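Publications > Working Papers > Shared Kitchens > Section 4

4. What people wrote about the table

We mailed 969 diary booklets and were delighted by how much came back! Residents wrote about breakfast, about borrowed salt, about who sat where, and the table turned up in nearly every entry.

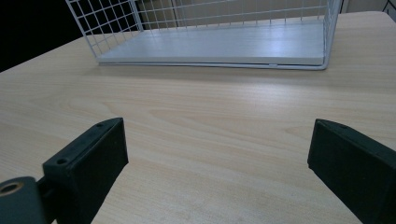

Several diarists used "the table" to mean the whole evening (as in "the table ran late"), a usage we had never met in earlier housing studies and now hear everywhere.

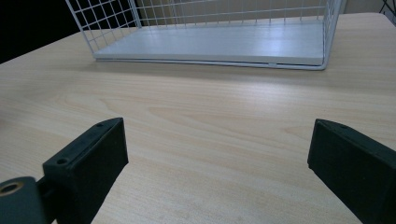
Figure 3. White wire-mesh basket on a light wooden tabletop.

Bakos coded the 400 longest entries by hand, and her notes on storage are a joy to read. Shared shelves drew more comment than shared food, mostly friendly. 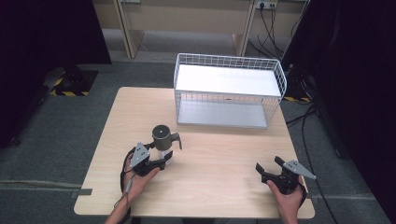
4.1 Seasonal change

Entries from July were shorter and far more sociable. Meals drifted outdoors, guests multiplied, and one household at Grusatholm held the same supper conversation across four evenings.

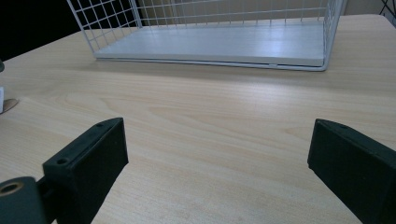 Odoi Department of Housing and Everyday Life

Winter entries dwell on soup, and on the pleasure of finding somebody already in the kitchen. Peeters reads these as notes on company, and we take up her reading in Section 5.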